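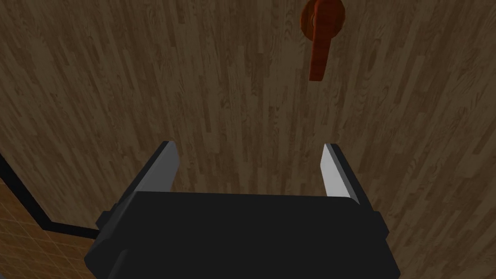
Stop telling founders to quit their jobs

March 2021

Every startup talk I sit through has the same slide. Burn the boats. Hand in your notice, then figure it out. Usually from someone who had savings, or parents with savings.

I kept my day job for 13 months after I started Sonisby. Payroll software for small cafes, not glamorous. Worked on it before breakfast and after the kids went down. It was slow. Slow was fine. I had health insurance and I wasn't waking up at three to do math in my head.

When I applied to the Nustness accelerator they asked if I was "all in." I said I had a mortgage. Didn't get a place. The feedback form said they had concerns about commitment, and I've been annoyed about it ever since, so yes, take this with some salt.

But look at what a paycheck buys you. You can say no to a bad customer. You can say no to bad money too, and there is plenty of it around for people who look desperate. We had an offer in October from a small fund that wanted nearly 40 percent of the company. With rent due and no wages coming in I would have signed that. I know I would. Instead I read it twice, closed the laptop and went to work the next day.

People say you can't build anything serious part time. Depends what you're building. If it needs a factory, sure, ok. A lot of us are making a tool for other small businesses, and those customers take weeks to answer an email anyway. What was I going to do with the extra hours? Refresh the inbox, probably.

Chauhan, the bakery chain that became our first real customer, never once asked if I was full time. They asked if the tips report would be right by Friday.

There's a cost, I won't pretend. I was tired and short with people. A competitor, Plusis, shipped a mobile app before we did and we lost 2 accounts over it. That hurt. Also you have to be straight with your employer, read your contract, dont build your thing on their computer.

And some people really should quit. If the job is eating you, or you've got a year of cash put by, go ahead. My gripe is with the advice being handed out as if everyone in the room has the same bank balance. They don't. The ones who can't afford the leap hear it and decide that business isn't for them, wich is a waste. Investors could fix a lot of this by dropping the question from the form.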